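Print this page
E-mail this to a friend

Review: Korletey shared transfer from Drokberg airport

I have used the Korletey minibus four times now, two times to the town of Tikport and two times back to the airport, so I think I can give a fair opinion. The price was 20 euros for one person with one suitcase. A private taxi asks for much more, and the public bus does not run after ten in the evening.

Booking is simple. You fill in the form, you choose the flight, and a message arrives with a number. Mine was 1384. The driver wants to see this number and nothing else. On my first trip I waited 15 minutes at the meeting point, which is by the side exit and has only a small sign. Please look for it before you go out to the car park, as I had to walk back with all my bags.

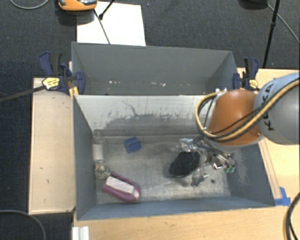 The vehicles are clean and the seats are comfortable, but I must mention the luggage. Everything goes in the back in one pile, and the driver is in a hurry. My suitcase is a hard one and it came home in November with a long scratch on the lid. I do not mind marks on things which are made for rough work, like a grey bin with the paint rubbed away and scuffs all over the floor of it, but a suitcase I would like to keep nice for some years. I wrote to the company and they replied politely the next morning. They offered me a discount on the next trip, and I accepted it.

The way back was better. The driver came to the Noltolberg stop at the promised time, helped an older couple with the step, and drove calmly on the mountain road. I would only ask for more light inside, because in the evening it is difficult to find the seat belt.

I will book again in spring, with a soft bag.

Print this page
E-mail this to a friend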